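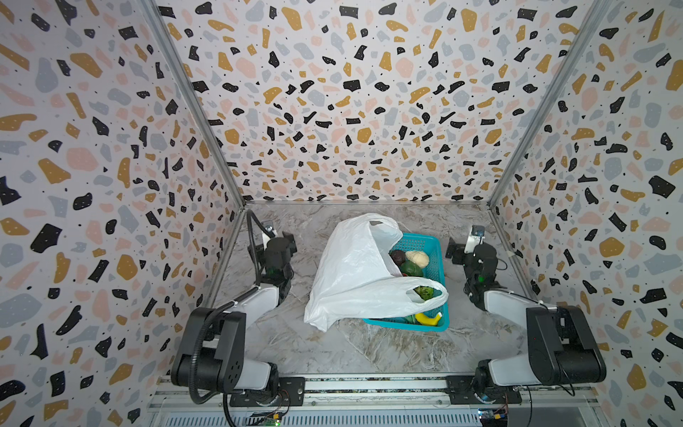
A white shopping bag and a turquoise basket with fruit in it.

Sivow Neighbourhood Grocery Run: progress report to the Wellix Community Fund
6 January 2022
By Eluned Sayce
7 shares | 0 comments

Dear Jasper and everyone at the fund,

Thank you for your patience while I got this together. I had meant to send it before the holidays, and then the holidays arrived, as they do, with the usual rush of people wanting their groceries early and then ringing back to change the order. I think you'll be pleased with how things are going, and where they aren't going so well I've tried to say so plainly.

When we wrote our application we hoped to be bringing fresh food to 150 or so homes by this point. We are now at 196 households, most of them older people living alone, along with a good number of young families out past the Chuensuk turnoff, where the last greengrocer closed its doors and the bus only goes as far as the school. Between them they have had over 1,000 deliveries since your first payment came through. I went back over the driver sheets twice to be sure of that and was quite proud when I got to the end of the pile!

The part I most want to tell you about is the ordering. We began with set boxes, the same for everyone, and it was a kind idea that didn't suit people very well. We'd hear that the pumpkin had gone to the neighbour, or that somebody had been given cabbage every fortnight and had never cared for cabbage in her life. So in the spring we changed over to a simple order form, printed large, with room at the bottom to write whatever you like. People do write whatever they like. We get recipes, and remarks about the weather, and one gentleman who grades our tomatoes out of ten (we have never had better than an eight). There is far less waste, and the drivers say they are kept talking on the doorstep a good deal longer, which has played havoc with the timetable, but I can't bring myself to hurry them.

Which brings me to the van. You will remember that the second-hand one was in the budget for a full year before any large repairs. It needed a new clutch in the fourth month, and then there was some trouble with the cooling unit that took two visits to sort out. I've moved money across from the printing line to cover it, as you kindly said we could, and the details are in the attached accounts. Zonance, who lease us the cold room, also let us pay the spring quarter late without any fuss, and that helped enormously.
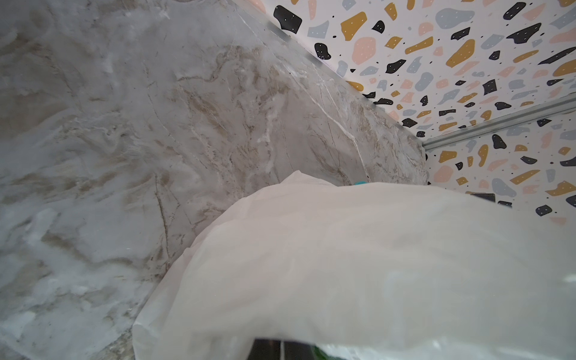 Marble in grey and white, with a slim silver trim along the wall.

There are still 29 names on our waiting list. Nearly all of them are on the far side of the river, and reaching them means a third round each week and another paid driver for it. I don't want to promise anyone a start before we can keep it up -- people who have been let down once are slow to ask again, and I don't blame them.

Our plans for the next stretch are fairly modest. We'd like to put the third round on the road in February, beginning with the homes nearest the bridge, and to have the order form translated for the families who have asked. I would also dearly love to start a shared lunch once a month, as so many of our customers know each other's names from the drivers and have never met. There is a hall that would have us, though the heating wants looking at first.

If the fund can release the second payment on the date in the agreement, we can offer the driver's job straight away. I've attached the accounts, a copy of the new form and a few of the nicer notes that came back on it. Please do ring if anything doesn't add up, Jasper, or come out on a round with us if you can spare the morning. Bring a coat, as the van heater only works on the driver's side.

With warm thanks,
Eluned Sayce
Sivow Neighbourhood Grocery Run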